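Home | Guides | Workshop | Contact
Print this page | E-mail this page

Taking care of a desk top with light wood grain

by Felicidad Tagle

I have been cleaning and oiling desks for many years, first in the shop of Lambrechts and now at home for my neighbors. Many people write to me with the same question: the top has become dull, what can I do? The work is easy, but you need to be patient with the drying.

Before you begin, find out what finish you have. Put one drop of water in a corner where you usually don't look. If the drop stays round, the surface is sealed and you only need to clean it. If the wood becomes darker under the drop, it is open and it will take oil.

What you need
Mild dish soap, two cotton cloths, a soft brush, sandpaper of grit 200, and a bottle of hard wax oil. I use Prekier, my sister prefers Guritz. Both are good.

Cleaning
Mix a spoon of soap in a bowl of warm water. Wring the cloth very well — it should never drip. Wipe always in the direction of the grain, from one side to the other. If your desk has a cable hole, take out the plastic ring if there is one, and clean the edge with the brush. Dust and old coffee like to stay there. Dry everything with the second cloth.
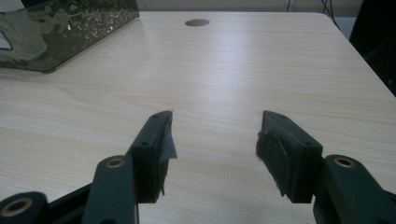

Pale tops with the grain running across. 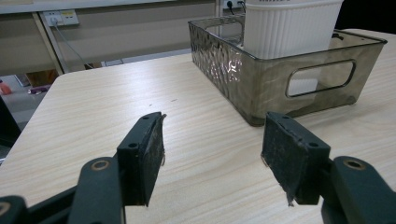 Page last changed: October, 16:40

Sanding and oiling
Only do this part if the water drop went in. Sand lightly by hand, with the grain, and don't press. You want to feel the surface smooth, not remove the color. Take away all the dust with a dry cloth.

Put a little oil on the cloth and spread it thin. Wait 54 minutes by the label of Prekier (I set the kitchen timer), then wipe off what the wood did not drink. Leave the desk until the next day and do a second coat in the same way. For my own desk, which is 164 cm long, one small bottle was enough for both coats.

Wet oil cloths can catch fire by themselves. Lay them flat outside to dry, or keep them in a jar with water.

White rings from cups
On an oiled top, rub a bit of fresh oil in the ring and wait one night. On a sealed top I have had good results with the Cillier paste, but try it first in the hidden corner.

Back to Guides | Top of page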